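Mercury retrograde and buying a computer, does the natal chart matter more?
Posted August 12, 2020

Drikell
Hi everyone! I've been putting off replacing my old desktop because every time I get the money together, Mercury seems to be backing up again. My natal Mercury is retrograde too (in Virgo, 6 degrees, in the third house), and a lady at my study group told me that folks like me do just fine in those periods. Is there anything to that, or should I wait until after December and be safe?

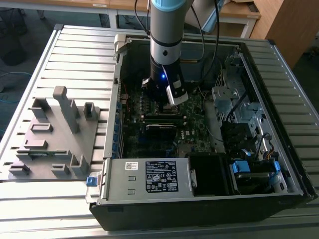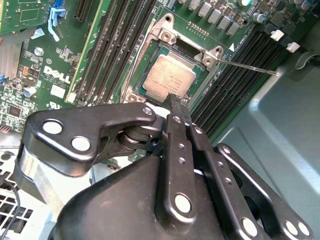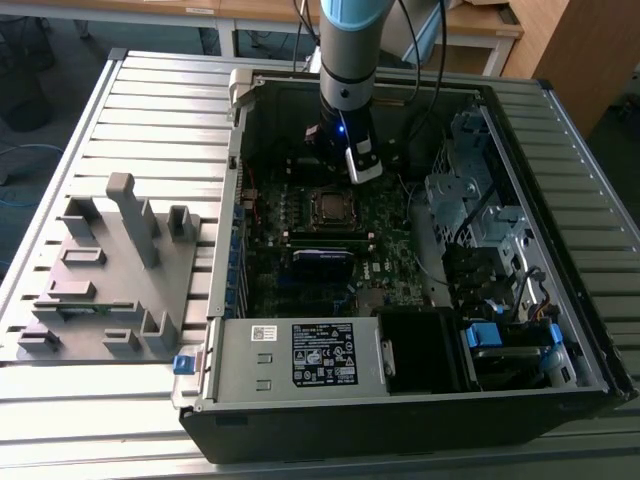 Dell desktop with the motherboard in view

Andamer
Welcome, Drikell! Your friend is repeating something a lot of astrologers say, and I've found it true in my own life, for whatever that's worth. I have Mercury retrograde in Pisces and I bought my last laptop smack in the middle of one, and it's still running. What I'd look at first is whether transiting Mercury is making a hard aspect to your natal Mercury or to the ruler of your third house. If it's squaring your Virgo planet from Gemini or Sagittarius, I'd hold off a couple of weeks. Otherwise read the return policy, keep the receipt, and go enjoy your new computer! Don't forget to look at Uranus too, I always do for anything with a plug on it.

Won
just buy it. mine was bought on a perfect day with Jupiter trine everything and it died in 11 months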